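Let people be bored at red lights

I've been thinking about waiting lately, mostly while doing it. Last April I moved out to Flarkholm, which put a proper drive between me and my job for the first time in years, and I was dreading it. My old place was a seven-minute walk from the office (I know, I know, I didn't realise how good I had it). Everyone told me to load up on podcasts, so I did! I had a queue of them as long as my arm, plus an audiobook about the history of Toledo that I'm now fairly sure I'll never finish. We got as far as 1621 and stalled there.

Then the car stereo died. I kept meaning to get it fixed and kept not doing it, and somewhere in the second week I noticed I'd stopped minding.

My argument, such as it is: we've got far too good at filling gaps. The kettle takes two minutes and out comes the phone. The lift takes half that and out comes the phone. I do it too, I'm hopeless. But a car with no stereo is one of the last places where you're legally obliged to sit there and look at what's in front of you, and I've come to quite like it.

And what's in front of you is, most of the time, pretty ordinary. A bit of road, a few brake lights, a really good lot of cloud if you're lucky.

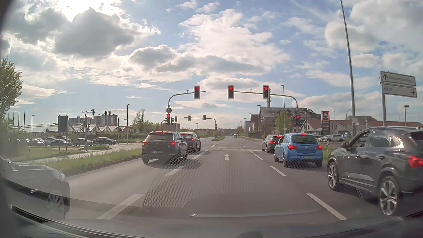 What goes on in an idle head

Rubbish, mainly. I'll be straight about that. I've spent an entire trip trying to remember the name of a biscuit. I've rehearsed arguments with people who moved interstate a decade ago, and won every one of them. But tucked in with the rubbish there's the odd useful thing, like the fix for a spreadsheet that had been driving me up the wall, or the sudden realisation that I owed my aunt a phone call and that it wasn't going to be about anything, she'd just like to hear from me.

I never had those thoughts with somebody else's voice in my ears. I'm sure some people do, and good on them.

The trouble with the apps

A mate recommended Draluvent, a meditation app, when I told her all this. It's meant to teach you to sit quietly. It also has 1153 sessions in its library, and it sends you a little gold star called a Stellar when you've sat quietly enough days in a row. I lasted a fortnight. I was lying in bed at eleven at night worried about losing my Stellar, and I thought, hang on, I've turned doing nothing into homework.

I don't want to be a snob about it. If a gold star gets you to stop for ten minutes, have your gold star. I just reckon most of us already have the ten minutes scattered through the day in queues and waiting rooms and traffic, free of charge, and we keep giving them away.

My stereo's booked in for repair next month, by the way. My partner says she can't do one more trip to the coast with only me for entertainment, and fair enough. I've asked if we can leave it off on the way home.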